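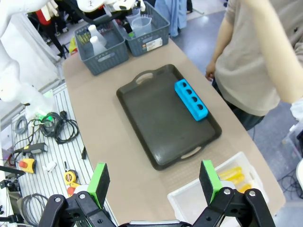 The wrist view at the bench: tray, tube rack and baskets, with a bin of tubes at lower right.

Call for participants: teaching two-armed lab robots by example

Have you ever shown a new colleague how to lay out a bench and realised how many tiny decisions you make along the way? We'd love to watch you make them!

The Grornano project at the Stetulov workshop studies how robots can learn tidying and sorting jobs from people who have never programmed one. Our method is called Buthelezi sampling. You guide the robot through a task a few times, it tries to work out which parts of your movement matter, and then it asks for another go only at the points where it is least sure. In our first round this cut the number of demonstrations needed for a rack-to-tray task from 19 to 12, and the people taking part told us the later ones felt much less of a chore. We were delighted, and now we want to know whether it holds up with a wider group and messier tables.

What you would do

You would come in for one session of around three hours, with a proper break in the middle. After a short practice you'll guide the grippers through tasks with everyday lab things — racks, tubes, bottles, measuring cups — moving them between trays, baskets and bins. Some of it is fiddly. The racks in particular take a bit of getting used to, and we are just as interested in the attempts that go wrong. A researcher will be with you throughout, and there's a short chat at the end about which of the robot's requests made sense to you and which didn't.

Who we are looking for

Anyone over 18 who can stand or sit at a bench and use both hands comfortably. You don't need a science background. We are especially keen to hear from people who pack, sort, cook or repair things for a living, as well as left-handed people, who were badly under-represented last time.

If you have taken part in an earlier Grornano study, please wait for the next call.

Practical details

Sessions run through September, starting at 9.30 am or 1.30 pm, in Room 2 of the Flotovach building (step-free from the car park side). You will receive a shopping voucher and your travel costs within the city. Please wear short or close-fitting sleeves and tie back long hair. We record the robot's movements and video from its wrist cameras; you may be partly visible in the video, and you can ask us to delete your recordings up to a month after your visit.

To sign up, ring the Stetulov front desk on extension 1801 or leave your details there, with your preferred start time and whether you are left- or right-handed.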